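Old biscuit tins: your questions

Can I keep small things in a tin without a lid?
Yes. A pink tin like ours is still useful when the lid is lost.
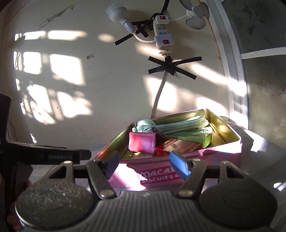
Wipe the inside with a dry cloth before you fill it. Water stays in the corners and makes rust.

Where should the tin stand?
Against a wall is best, so it is not pushed off the back. We put a striped cloth under it. 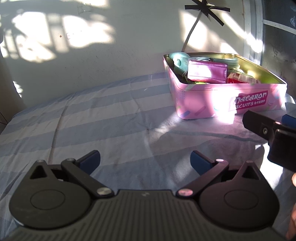
Wash the cloth every two weeks.

Can I post you my spare tins?
Please write first to Elif Naz Yüksel at Clillby. We have space for eight more.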